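Light and Shade for Beginners
Handout 5: Why round things look round

Welcome back, everyone! Last week we drew boxes and got used to the idea that each side of a box has its own tone. This week is the one I look forward to all year, where the sides melt into each other and we try to make a circle on a flat sheet of paper look like something you could pick up.

Bring: your usual sketchbook, an HB and a 4B pencil, a putty rubber, and one plain round object from home. An egg is perfect. Oranges are fine but the pitted skin will distract you, so save those for the texture week in December.

The words we use

Highlight: the small bright patch where the light bounces straight back to your eye. On a shiny apple it is sharp and tiny. On an egg it is soft, and you may have to hunt for it.

Half tone: everything between the highlight and the dark side. This is most of the drawing, and it is where beginners hurry. Please don't!

Core shadow: the darkest band on the object itself. It usually sits a little way in from the edge, which surprises people every single term.

Reflected light: the faint glow inside the shadow side, where light has bounced up off the table. It is lovely to draw and very easy to make too bright. Keep it darker than any of your half tones.

Cast shadow: the shadow the object throws on whatever it is standing on. It is darkest and crispest close to the object and goes softer as it moves away.

Take away the first four and the eye has nothing left to work with but the outline. A ball in dead matt black with no highlight and no change of tone could just as well be a disc cut out of card, and only the cast shadow gives us a hint that it is resting on something. 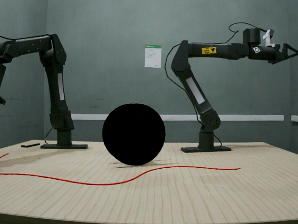
How dark should a cast shadow be?

As a starting point, make it a step darker than the core shadow right where the object touches the table, then let it fade as it spreads. Pale tables give paler shadows, so look hard at your own before you commit to the 4B.

Exercise one: the tone strip

Draw a strip 34 cm long and 2 cm high (turn the sketchbook sideways, or tape two pages together). Divide it into 17 boxes. Leave the first box white, make the last as dark as your 4B will go, and fill in the rest so that every step is even. It sounds dull and it is strangely soothing, I promise. Squint at it when you have finished. If two neighbours blur into one, go back and push them apart.

Exercise two: the egg

Put the egg on white paper with one lamp to the left, and switch off the ceiling light. Draw the outline very faintly. Block in the whole shadow side as one flat tone before you do any blending at all, cast shadow included, then work outwards into the half tones. The highlight is simply paper you haven't touched. Spend at least half your time on the half tones.

Now move the lamp behind you and draw it again. The egg goes flat! Nearly all the shadow has slipped round the back where you can't see it, and you will find yourself leaning on the outline far more than you did the first time.

Paper and pencils

Several of you asked about the pad I was using. It is the Pramwood cream one, and the slight tooth holds soft pencil nicely. Any cartridge paper will do just as well for these exercises.

Reading

Shigeru Hirano's chapter on eggs and pebbles is in the class folder. Look at the pebble on the second page, where he has left out half the outline and your eye fills it in anyway. Try that on your third egg if you have one in you.

Next week: cylinders, so please bring a mug without a pattern.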